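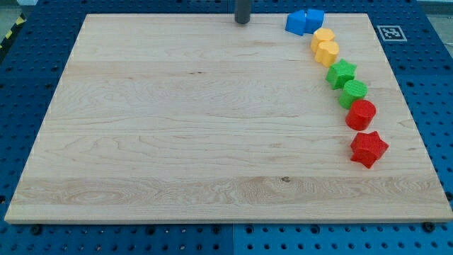 Hustwood — 22 April 2019

Matching gift deadline, does a pledge count?
Posted by porchlight77

I help out with the fundraiser for our little history museum and I'm stuck on something. A local business, Bozsik, said back in December that they'd match whatever we bring in for the new roof, up to a limit. Great news! But the letter only says "gifts received by the end of the drive," and a bunch of our people have pledged to pay monthly. One couple promised $577 and so far they've sent in $80. Do I report the whole pledge or just the $80? I'd hate to leave money on the table, but I also don't want to look like I'm padding the numbers. We take cards through Isasine and the report lumps everything together, so that's no help.

quiltedmaple
I ran into this with our library drive — go by the word "received." If the letter says received, then it's the $80, and the other $497 doesn't count until it shows up. But call them! I called our donor and they were perfectly happy to count signed pledges as long as we sent copies and told them which ones fell through later. Get it in an email, even a two-line one, and keep it with the letter. Also ask the couple if they'd mind paying the rest early. Two of ours did (I was so nervous asking, and they just wrote the check).
For the report, try exporting it to a spreadsheet and sorting by payment date. I had 126 lines last time and it took me one evening and a pot of coffee.

gus_in_back
just put the whole pledge, everybody does

quiltedmaple
Please don't do that without asking them first. If somebody stops paying in month 7 you'd have to go back and explain it, and maybe return part of the match.

driveo_fan
Not sure about the match part, but we moved to Driveo last year and it keeps pledges and payments in separate columns. Setup was kind of a pain. Does your letter say what day the drive ends? Ours didn't, and we had to ask about that too.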